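Foltside S2 Slim Vacuum Tool
Tools and grippers > Suction > Single point
Part no. 495

The S2 is the narrow one in the Foltside range, and it has become the tool most of us in the shop reach for first. It's a straight single-point suction tool made for small parts that sit close together, where two fingers would have no room to open. If you have ever watched a parallel jaw plow through a tray of little pieces to get at the one in the middle, you will see the appeal right away!

We have had an S2 on the test arm since October, along with the Ndlovu two-finger gripper and the wider Taronwood cup. Catinca Stanciu ran the comparison, and she set up the same kind of job for all three: small printed blocks on a board, pick by color, place by color, then mix them up and go again.

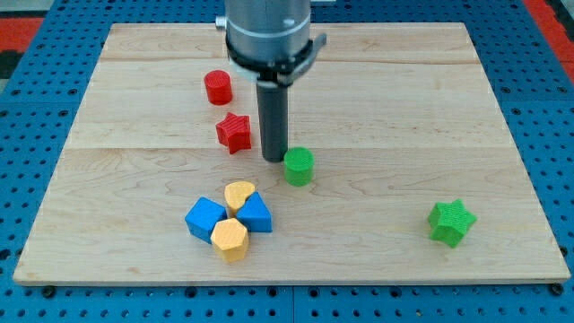 Printed parts are a tough test for any suction tool, and we picked them for that reason. A ribbed surface leaks air, and a cup that works beautifully on glass can give up completely on a coarse print. Flat tops are the friendly case. The red and green cylinders and the yellow hexagon each offer one facing straight up, while a tilted star or the sloped side of the blue triangle asks a lot more of the lip. The tight cluster is where the slim body really earns its place -- the yellow heart is touching its neighbors, and a straight-down approach doesn't need a gap on either side.

How the three compared

The Ndlovu was the strongest of the bunch and didn't care about texture at all. It wants clearance, though, and on packed layouts Catinca had to add a nudge move to spread the pieces before each pick. The Taronwood cup held flat parts very well but was too wide for the small ones. The S2 dropped more tilted pieces than the Ndlovu did and needed the softer lip on rough prints, but it got into the clusters without any extra moves, and the program ended up 13 lines shorter. We love that.

Good to know before you order

The soft lip is sold separately. Get it if you handle printed or molded parts with any texture.
Supply line and fittings are not included.
Reset your tool center point after every lip change. The soft lip sits 2 mm longer than the standard one -- easy to forget, and you will hear it when you do.

Page updated February 11, 2026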